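Tuvlow planner: gallery
Work in progress on the grasp planner and the simulator that feeds it

Tuvlow is the planning layer that sits between our perception code and the arm controller. It takes a list of objects with estimated poses, picks one, chooses a grasp and hands a path to Breso, the controller. This page collects views from the simulator and the notes that go with them. The text is by Yasmine Shehata, with corrections from Ross Paterson on the controller side.

All testing described on this page is done in simulation. The Trendton bench runs the same build, but its results are kept on a separate page.

How the scenes are made

A script called Polat builds each scene. It draws objects from a library of 482 meshes, drops them over a table, lets the physics settle and saves the result. If an object comes to rest on the floor it is left there, and the planner has to work out that it is out of reach.

Each batch has 300 scenes. A scene is loaded with a fixed seed, so a failed run can be repeated exactly. Before December the seed covered only the object positions and left out the lighting, which made some perception faults very hard to reproduce. Both are now stored in the same file.

Settings used for this gallery

Candidate grasps per object: 25
Replanning attempts before giving up: 7
Collision checking: full mesh for the gripper, convex hulls for everything else
Wrist view: on

The convex hulls are a compromise. They are quick to check, but they fill in gaps that a finger could fit through. Ross has a branch that splits the worst meshes into smaller hulls. It is slower to load and has not been merged.

Wrist view

The wrist view is rendered from behind the gripper and moves with it, so the table edge is often at a slant. Perception has to cope with that, and with the fingers covering part of whatever is being approached. We mask the fingers using the joint readings from Breso. The mask is padded by a few pixels, and anything very small next to a fingertip can be lost.

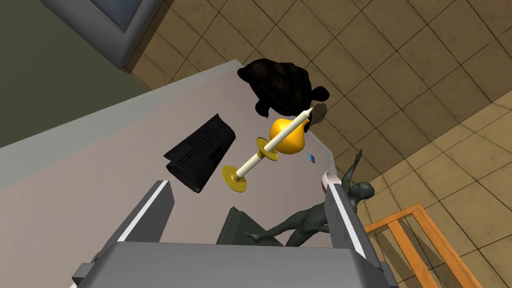 Mixed clutter from the wrist. The candlestick and its candle are stored as one mesh, and the hull around them is much fatter than the stem. The small blue card beyond it is a test for the segmentation step. The pale rim by the right fingertip is the sort of thing the padded mask can remove.

Known problems

Long, thin objects get too many grasps near the middle. The sampler spreads its candidates by surface area and takes no account of where the weight is.

Flat objects are still skipped more often than we would like. The planner rejects any grasp that brings a fingertip within the table margin, and for a card that means nearly all of them. Lowering the margin helps in simulation, but Ross does not want it lowered on the bench until Breso has a proper contact stop.

If the target is lost from the wrist view, the planner keeps the last pose it was given. There is a timeout for this in the settings file. Leave it switched on.

Scene files can be opened in the Tuvlow viewer. Older files need converting first, using the script in the tools folder.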